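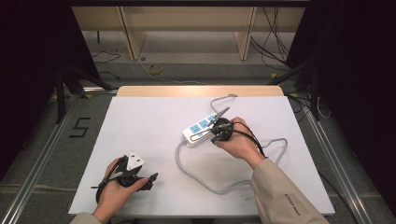

Extension leads are the things I get asked about more than anything else in the house, and I think it's because everyone owns four or five of them and no one was ever shown how to look after one. My own teacher was Chin-lung Liu, who ran the repair bench at the Toprak hall when I first started going along, and who could coil a lead so neatly that you felt a bit guilty using it afterwards. What he taught me is mostly a matter of slowing down. Lay the lead out on a flat, pale surface with plenty of room, the way the white one is lying on its board with the grey cable in a big lazy loop around it, and you will spot things you'd never notice with the whole lot wedged behind a bookcase. Blue sockets like those three are a help too, as dust and scorching show up on a light colour long before you'd see them on black.

Home Mending Cables & Plugs Kitchen Storage Contact

So, let's go through it from the beginning. Put the kettle on first if you like, but keep the mug on another table, please.

Before you touch anything

Switch off at the wall and pull the lead out of the wall socket. Then take out everything that's plugged into it. I know it's a nuisance to lose the router for twenty minutes, and someone upstairs will shout, but everything that follows is done with the lead completely dead. If there's a label on the underside, copy the rating down on a bit of masking tape while you have the thing in your hands. You'll want it later and you won't want to crawl under the desk again to get it.

Looking it over

Start at the plug end. Hold the plug in one hand and give the cable a gentle tug with the other, just where it goes in. It should feel solid. If the outer sheath has pulled back and you can see the coloured wires inside, stop there and put the lead aside for repair or for the bin.

Next run the cable slowly through your fingers, all the way along. You are feeling for flat spots (usually from a chair leg or a door), nicks, and stiff bits where it has been bent hard in the same place for years. Khalil Bitar found a length once that had been chewed by a rabbit, and the rabbit was fine, but the lead was not. Please don't wrap tape round damage like that and carry on using it. I did it myself for years and I wince to think of it now.

Then look at the socket end. Tilt it towards a window or a lamp. Brown marks around the holes, a warped edge or a fishy, burnt smell all mean the same thing — it's had its day.

Cleaning

A dry, soft paintbrush is the best tool I've found, the sort sold for children's watercolours. Brush across the face of the sockets and along any seams, and turn the strip upside down as you go so the fluff falls out and doesn't get pushed further in. Wipe the casing and the cable with a cloth that has been wrung out so hard it barely feels damp, and keep it well away from the holes. Old sticker glue comes off with a little patience and a fingernail. Leave the whole thing lying out in the open for a few hours, or overnight if the weather's miserable, before it goes anywhere near the wall again.

Putting the plugs back

Hold the strip steady with one hand and bring the plug in straight with the other. Most bent pins come from people stabbing at the thing sideways in the dark, and I include myself. Line the pins up with the holes before you push, then press evenly until the plug sits flat. If it wobbles or you can lift it out with no effort at all, the contacts inside have gone slack, and that socket shouldn't be used.

Put the biggest plugs at the ends if you can, so they aren't elbowing their neighbours. Heaters, kettles and tumble dryers should have a wall socket to themselves, and one lead should never be plugged into another, however tempting it looks in November when the fairy lights come out.

Coiling it away

If the lead is going in a cupboard, don't wind it round your elbow. It twists the wires a little with every turn, and after a couple of winters you have a cable that springs about like a telephone cord. Make loops the size of a dinner plate, laying one over and the next one under, and let the cable show you which way it wants to fall. Lalit Chaturvedi ties his with strips cut from an old cotton shirt, and I've copied him ever since. Tie it loosely in two places.

Hang it on a peg if you've got one free. Ours live inside the door of the cupboard under the stairs, with the masking tape label facing outwards, next to the torch.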